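Does the Share Shed Reduce Clothing Waste? A Look at the Flutstead Clothes Swap
Zyanya Tapia and Braulio Lozano
Community Studies project, supervised by Qistina Liem

Background

Flutstead council wants to halve the textiles going to its tip by 2040. The figure is on the posters, on the bin stickers and on page one of the waste plan. The plan does not say what the starting tonnage is, so we can't say what half of it would be. When we asked, the reply pointed us back to the plan.

The main local effort is a monthly clothes swap in the old Wilby scout hall. People bring clean clothes, get a token for each item and take home the same number. The flyer claims that every garment swapped is a garment saved. We wanted to test that claim, as it seemed to us to assume a lot about what people would have done otherwise.

What we did

We went to the October swap and interviewed 17 people, mostly in the queue for the tea urn. Each was asked what they had brought, what they would have done with it if there were no swap, and whether they had bought anything new in the past month. Braulio did the talking and Zyanya wrote up the answers the same night.
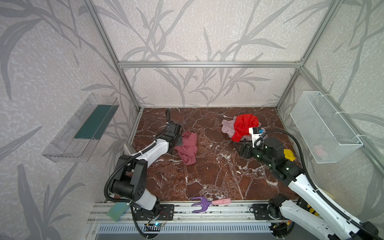
The sample is small and it is biased. Anyone who gives up a morning for second-hand jumpers already cares about the issue, and people like to give a good account of themselves. We would treat everything below as a rough guide only.

What people told us

Only three of those we interviewed said their clothes would have gone in the bin. Most of the others named the op shop on Robles Street or a younger cousin. Those clothes were going to be reused anyway — the swap just changed the address. One woman said she picked up a coat mainly to use up her tokens and would probably bring it back.

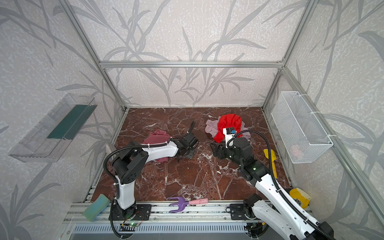 Buying habits were harder to pin down. Several people told us they shop less now, but four of them had bought something new that month, including a man wearing the receipt's worth of it. Wenceslao Chávez, who runs the swap, thinks the habit takes a year or so to form. He may be right. He had no records to show us either way, and leftover stock goes to a rag merchant in Bodier whose onward figures he has never seen.

We also noticed that worn-out items, the ones most likely to end up in landfill, are turned away at the door. Stretched T-shirts, pilled trackies and odd bits of kids' wear all go home again in the same bag.
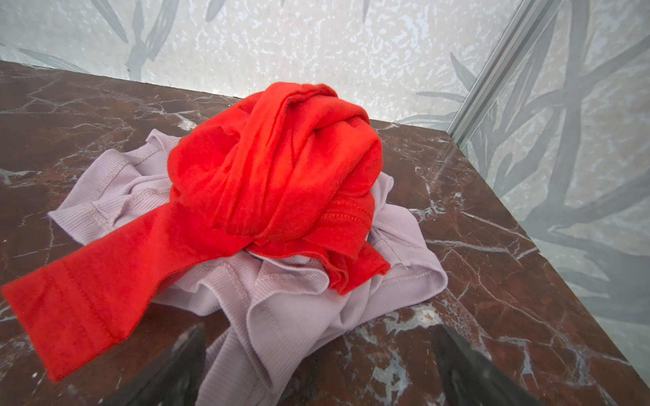

Discussion

The swap is friendly, cheap to run and well liked, and we are not arguing for it to close. Our doubt is about the claim printed on the flyer. On our numbers, most of what crosses the tables would have found another wearer without it.

Iraís Trujillo from our class suggested weighing the rejected bags at the door for a few months. We think that would tell the council more than counting tokens does, and it would only need a set of luggage scales and a notebook.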